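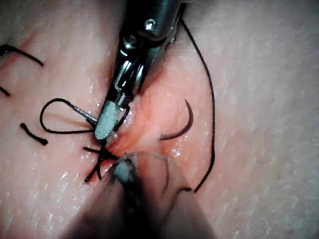

Frequently Asked Questions: Desexing and After-Care for Dogs

Jostdale Veterinary Clinic, small animal desk. Prices are on the fee sheet at reception.

What age should my dog be desexed?
Small and medium breeds are usually booked from six months. For large and giant breeds we generally recommend waiting until growth has slowed, which can mean 15 months or later. The timing is set at the pre-surgical consult, where the vet checks weight, body condition and, in males, whether both testicles have descended.

Can a female be desexed while she is in season?
It can be done, but blood supply to the reproductive tract is increased and the procedure takes longer. We prefer to wait three months after the end of the season. Tell the desk when the last season started if you know it.

When does my dog need to stop eating?
No food after 10 pm the night before. Water may be left down until you leave home. Puppies under four months, toy breeds and diabetic dogs follow a different schedule, which is supplied in writing with the booking.
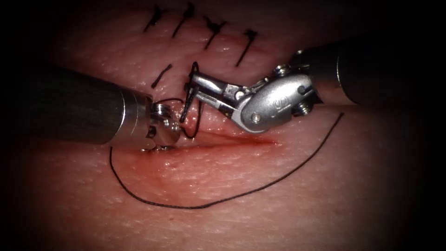 Five black stitches on a tissue pad, with two instruments at the incision.

What time is admission?
Between 7:30 and 8:15 am. Discharge is from 3 pm by appointment. Surgery is not performed on a Saturday, but dogs may be brought in that morning for wound checks.

Is pre-anaesthetic blood testing compulsory?
It is compulsory for dogs aged seven and over and optional below that age. The panel covers kidney and liver values, glucose, total protein and packed cell volume. Results are read before sedation is given. If a value falls outside the reference range, the vet will phone you before going further, so please leave a number that will be answered during the morning.

What pain relief is provided?
An opioid is given with the premedication and an anti-inflammatory is given by injection. Most dogs go home with oral anti-inflammatory medication to be started the following day with food. Do not give human paracetamol, ibuprofen or aspirin.
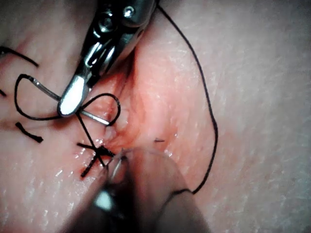 Curved suture needle held in the jaws of a grasper, with black thread.

How long does the collar stay on?
Until the vet has cleared the wound, normally at day 11. Inflatable collars are not suitable for long-muzzled breeds, as the dog can still reach the abdomen. A fitted recovery suit is acceptable if it is changed when soiled.

How much exercise is allowed?
Leash walks for toileting only during the first week. No running, stairs, off-leash play or jumping into the ute. Bathing and swimming are not permitted before the wound check.

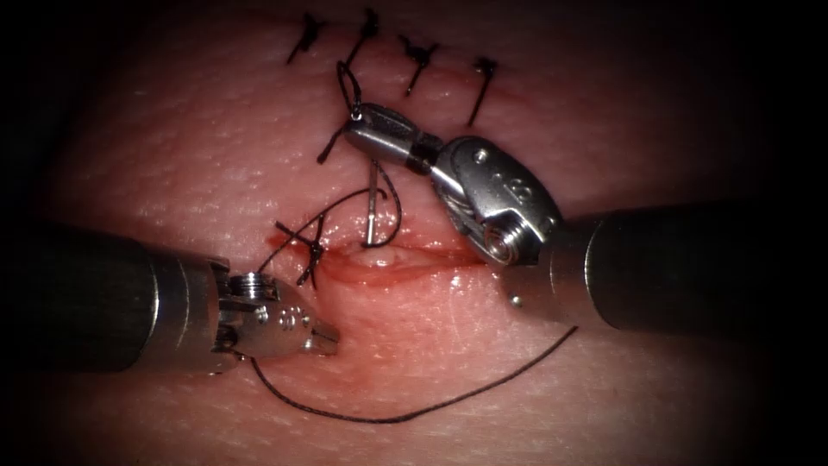

What should I do if the wound looks swollen?
Slight firmness along the line is common in the first few days. Phone the clinic if swelling increases, if there is discharge or an odour, if the edges separate, or if the dog is lethargic or off its food. Do not apply antiseptic creams or powders unless they were dispensed for this wound.

Who do I contact about a booking or an account?
Iolo Rowlands at the front desk handles bookings, estimates and insurance paperwork. A deposit of $100 is payable at booking and is deducted from the final account.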